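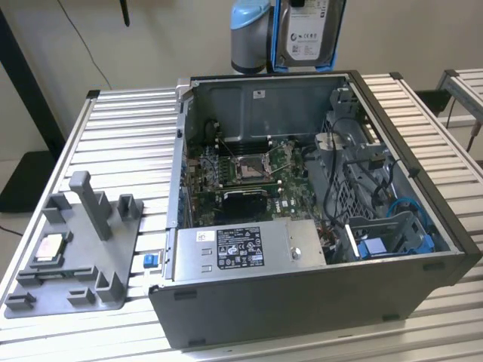
What is in the Litley Repair Tickets data set?

It holds 2504 repair tickets from the computer service counter at Litley, covering 48 months of walk-in work on desktops and laptops. Each ticket has the customer's complaint as the counter clerk typed it, the technician's notes, the parts used, the outcome and the amount charged. Names, phone numbers and serial numbers have been taken out.

Litley Repair Tickets
Maintained by Adaeze Okeke
Version 2

Contents

Files
Fields
How the tickets were written
Cleaning
What was removed
Known problems
Suggested uses
Uses to avoid
Changes since the first version
License and credit
Contact

Files

There are two files, both UTF-8 CSV with a header row.

tickets.csv has one row per ticket. This is the file most people want.

parts.csv has one row per part used. A ticket that needed a new drive and a new power supply has two rows here. A ticket where nothing was replaced has no rows here at all, so use a left join if you want to keep those tickets.

The two files share the ticket_id column. The IDs were reassigned for this release and don't match the numbers printed on customer receipts.

Fields in tickets.csv

ticket_id: integer, unique.

month_in: month the machine was handed over, counted from the first month of the collection period. Calendar dates are not included.

weekday_in: day of the week. Tuesday is high all the way through, since the counter is closed on the day before and machines pile up.

machine_type: desktop, laptop, all_in_one or other. Small media boxes are under other.

maker: brand name as typed by the clerk, with spelling corrected. Machines built by hand are marked custom. Blank means it wasn't written down.

complaint: free text. What the customer said was wrong, in the clerk's wording.

tech_notes: free text. What the technician wrote while working.

fault_group: the main fault, picked from a fixed list. See below.

outcome: fixed, not_fixed, declined or abandoned. Declined means the customer heard the quote and said no. Abandoned means the machine was never picked up.

data_saved: yes, no, partial or blank. Only filled in when the customer asked for files to be recovered.

labor_band: low, middle or high. The three bands follow the shop's own price sheet. Exact labor charges are not included.

parts_total: sum of part prices charged to the customer, in dollars, before tax.

days_open: working days from drop-off to the machine being marked ready.

Fields in parts.csv

ticket_id: matches tickets.csv.

part_type: drive, memory, power_supply, fan, screen, keyboard, battery, board, cable or other.

condition: new, used_tested or customer_supplied.

supplier: Cunda, Escobar or blank. Cunda sells new parts and Escobar sells tested used parts. Parts pulled from machines already in the shop have a blank supplier.

price: price charged to the customer for this part, in dollars. Customer-supplied parts are listed at zero.

Fault groups

The fixed list is: storage, memory, power, heat, display, input, board, network, software, liquid, physical_damage, none_found.

Where a ticket had more than one fault, the group is the one that took the most work. A machine with a failing drive and a dirty fan is under storage if the drive was replaced. The fan will still be mentioned in tech_notes, and in parts.csv if a new one went in.

The none_found group needs care. Some of those machines really had nothing wrong. Others had a fault that came and went and never showed up on the bench. The notes sometimes say which, for example "ran overnight, no crash" or "could not repeat, told customer to bring back if it happens again."

How the tickets were written

Tickets were opened at the counter in Stonari, the shop's ticket program. The clerk asked what was wrong, typed the answer and printed a tag for the machine. The technician added notes later, usually at the end of the job and sometimes all at once at the end of the day. Notes written at the end of the day are shorter.

There was no style guide. One technician writes full sentences. Another writes things like "hdd clicks, img'd, swapped, ok." Both are typical. Common short forms are listed here:

hdd: hard disk drive
ssd: solid state drive
psu: power supply
img or img'd: full copy made of the drive
cx: customer
nff: no fault found
tr: thermal paste replaced
rtc: ready to collect
bad sec: bad sectors on a drive
cmos: the small battery on the main board, or the settings it keeps

We left the short forms in. Anyone who wants expanded text can do that with a lookup table, and the original wording is useful to people working on messy text.

Cleaning

Duplicate tickets were merged. These came up when a clerk opened a second ticket for the same machine during the same visit. The notes from both were joined with a semicolon and the earlier month was kept.

Return visits were not merged. If a desktop came back three months later with the same fault, it has a second ticket. There is no field linking the two. We had one in an early draft, but it was based on matching names and phone numbers, and it made mistakes whenever members of one family shared a number.

Fault groups were assigned by Adaeze Okeke from the notes and the parts list. Tickets that were hard to place were set aside and read a second time a few weeks later. Where the first and second reading differed, the second was kept.

Spelling in the maker column was corrected. Spelling in complaint and tech_notes was left alone.

What was removed

Customer names, addresses, phone numbers and email addresses were removed. So were serial numbers, license keys, login names and passwords. Customers do give their passwords at the counter and clerks do type them into the complaint box, so the free text was searched by script and then read by a person.

Removed text is replaced by a tag in square brackets: [name], [phone], [password], [serial] or [other]. A few tickets are mostly tags and not much use as text. Their other columns are still fine.

Names of folders and files were also taken out where they said something about the customer's health, work or family.

If you find something that should have been removed, please write before posting it anywhere. The row will be fixed and a new version put up.

Known problems

days_open is too long for some jobs in August, when the shop closes for a week and the program keeps counting weekdays as working days. We did not correct this.

data_saved is blank more often than it should be. The field was added to the ticket form partway through the collection period. For earlier tickets it was filled in from the notes where the notes were clear.

Laptop batteries are undercounted in parts.csv. For a time they were sold over the counter as retail items with no ticket opened.

Drive sizes are not recorded in a field of their own. Some notes give a capacity or say "3.5" or "2.5" for the drive size, and many give neither.

All the tickets come from one shop in one town. Machines there are older than what you would find at a business service center, and desktops make up a large share. Work under maker warranty goes elsewhere and isn't in the data.

Suggested uses

Sorting short technical notes by topic.

Looking at how a customer's description of a fault compares with what was found. "Won't turn on" covers power faults, display faults, bad memory and machines that were plugged into a dead outlet.

Teaching joins, group totals and text cleanup in an intro class. The files open without trouble in any spreadsheet program.

Looking at which repairs customers turn down after hearing a price.

Uses to avoid

Do not use the maker column to rank brands by reliability. The data says nothing on how many machines of each brand are in use in the town, and a brand that sold well will show up often.

Do not use the data to estimate how long a given part lasts. The age of the machine is not recorded.

Changes since the first version

Added parts.csv. In the first version, parts were a single text column.

Split the old hardware fault group into storage, memory, power, board and input.

Replaced calendar dates with month_in and weekday_in.

Replaced exact labor charges with bands, at the shop's request.

Fixed a fault in the export from Stonari that cut off long notes at the first line break. If you worked with the free text in the first version, please download it again.

License and credit

The data is free to use, share and change for any purpose, including paid work, as long as you give credit. Please credit it as: Okeke, A., Litley Repair Tickets, version 2.

The names of suppliers and makers are included as a record of what was written on the tickets. None of them took part in preparing the data.

Contact

Send corrections and questions to Adaeze Okeke through the project page. Include the ticket_id if your message is about a particular row.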